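News > Press Releases > 2024

Newsroom | Programs | Visit | Contact

Borero opens a towel and cloth library for people learning to keep house

Thursday, February 15, 2024

Borero is delighted to announce the opening of its household cloth library, a lending shelf and practice room for anyone who wants to get better at the small daily jobs of folding, hanging, drying and putting away. The room is on the ground floor of the Teshome building, next to the bike store, and it is open to everyone who lives or works in the neighborhood. There is no charge to join.

The library holds 200 pieces of household fabric: dish towels, dishcloths, face cloths, hand towels, napkins, aprons, pillowcases and a few odd things that came in with the rest and turned out to be favorites. Members can borrow up to 4 pieces at a time and keep them for three weeks. We ask that they come back washed and dry, and folded any way you like.

The idea came out of our home skills evenings, which started last November. We had planned those evenings with cooking in mind, and people did cook, but week after week the longest conversations happened at the end, over the drying up. Which cloth leaves lint on a glass? Why does one towel dry by morning and another smell sour by lunchtime? How do you hang a cloth on a small rack so that it doesn't slide off? Everybody had a view, and a surprising number of people went home wanting to try somebody else's way of doing it.

So we asked for cloths, and cloths arrived – bags of them! We washed everything, sorted it by weave and weight, and sewed a number into the corner of each piece. A small card goes out with every loan, with room on the back for the borrower to write down what they used it for and how it held up. Some of those cards are already full on both sides.

The waffle weaves have been a big hit. The raised pattern gives the fabric more surface than a flat cloth of the same size, so it takes up water well and lets air through while it hangs. Flat linen has its loyal supporters too, mostly among the people who polish glasses, and the old terry hand towels are as popular as ever with parents of small children. 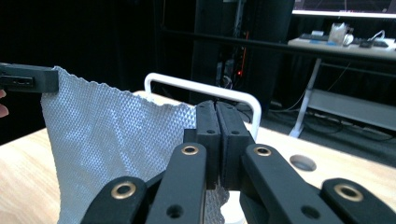
Hanging is where opinions really split. Some of our regulars drape a cloth over the rail in half and leave it. Others swear by pinching it at one corner and letting it fall on the diagonal, so the water runs down to a single point. A third group folds in thirds, which looks very neat and takes longer to dry. The practice room has tables and several styles of rack and rail, and visitors are welcome to try all of these with a cloth straight from the basin.

The room itself was fitted out with help from Penent, a local joinery workshop, which built the shelving and two long benches. The shelves have 64 open compartments, each one sized for a short stack of folded cloths. Heavier towels are at the bottom and the lightest napkins are up top. Anything marked with a green thread can go in a hot wash. Anything marked with blue should be kept cool, and please, no softener on either – it coats the fibers and the cloth stops soaking things up.

Funding for the first year comes from the Drernix neighborhood fund, which granted the project $2,260. Most of that has gone on a secondhand washing machine, drying rails, thread, and a repair table by the window with a good lamp over it. Members can use the repair table any time the room is open. We have needles, pins, a tin of bias tape and a box of hanging loops cut from worn-out cotton, because a towel with a loop gets hung up and a towel without one ends up on the floor.

Alongside the lending shelf, the library will run a short program of free sessions through the spring:

Folding for small drawers. How to get a week of dish towels into a space the width of a hand. Bring a measurement of your drawer.

Drying indoors. Racks, rails, airflow, and what to do about a kitchen with no window.

Mending the edge. Simple hemming for cloths that have started to fray. Suitable for beginners, and for children with an adult.

Stains we have met. Tea, turmeric, beet juice, candle wax. Bring your worst one.

Each session lasts an hour and has space for around twelve people. Sign-up sheets are on the door, and places can also be reserved by calling the Borero front desk.

We are still looking for certain things. Large aprons are in short supply, as are plain white napkins in sets, and we would love a few more racks of the small tabletop kind that fit on a counter beside the sink. Cloths with holes are welcome if the rest of the fabric is sound. We can't take curtains, bedding or rugs this year, as there simply isn't shelf space.

Opening hours are Tuesday through Saturday, 10 a.m. to 5 p.m., with a late evening on Wednesdays until 8 p.m. The entrance is step-free from the courtyard side, and there is a bench outside for anyone waiting. To join, bring something with your address on it. Membership takes a couple of minutes, and you can leave with your first cloths the same day.

We can't wait to see what people borrow, and we are especially looking forward to reading the backs of the cards.

About Borero

Borero runs practical classes, shared workrooms and lending collections from the Teshome building. Its other programs include the home skills evenings, a jar and bottle exchange, and a weekly sewing table.

Media inquiries: please contact the Borero front desk during opening hours. Visits to the library can be arranged outside public hours on request.

Recent releases

Home skills evenings return with a longer season
Jar and bottle exchange moves to the courtyard
Penent and Borero to share workshop space
Weekly sewing table adds a morning group
Drernix neighborhood fund: projects supported this year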